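Home | Forums | Laundry & Linens | New Posts | Log In
Print this thread | E-mail this thread

Folding on the bed vs. a table?

wenjie_d
So I moved into a smaller place in September and lost my folding table. Now everything gets dumped on the bed and I do it there. My back is fine with it but my shirts come out looking like I slept on them. Is the bed just too soft? Anybody got a method?

mekerero38
Bed folder for 9 years here! Pull the sheet tight first, then do one piece at a time – never the whole pile. I shake it out, find the shoulders, lay it face down and smooth from the middle out. Works great for me.

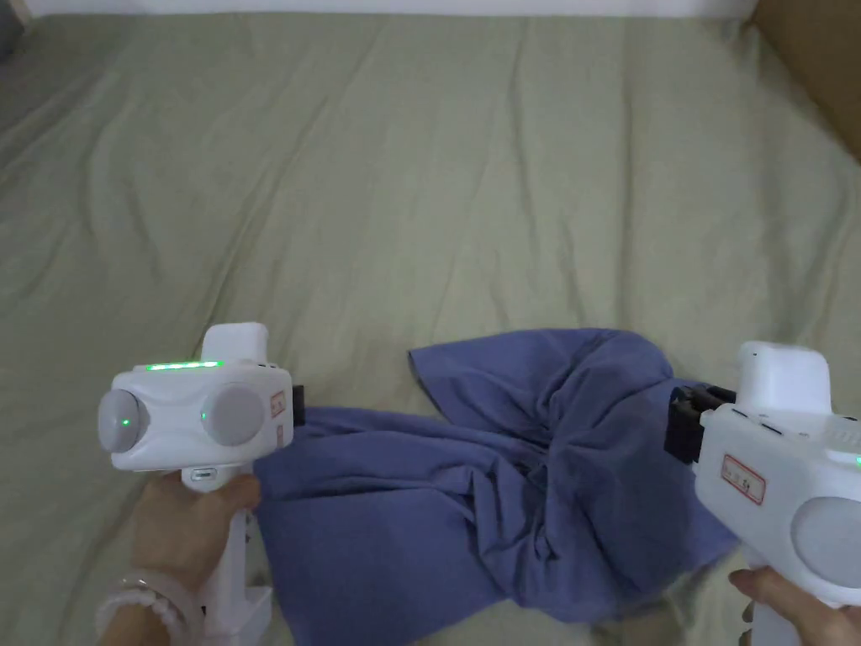 Blue one on the green sheet, all bunched up

Luo_Z
Sorry but no. A mattress gives when you press on it, so you're just pushing the wrinkles around. I got a board for 5 bucks at a yard sale and I put it right on top of the bed. Night and day difference.

mekerero38
Well, my shirts look fine to me, and I don't have anywhere to keep a board (my closet is a joke). That green sheet always has a few creases in it and they don't end up in the clothes.

Wondimu W.
I'm with Luo on dress shirts, but for T-shirts and pajamas who cares? Bed is fine. Fold them warm if you can.

wenjie_d
Thanks all. I'll try the tight sheet thing tonight, and if it's still bad I'll go look for a board. Luo, how big is yours?

Luo_Z
Big enough for an XL shirt with the sleeves tucked in. I'll measure it when I get home.

Reply | Back to Laundry & Linens | Top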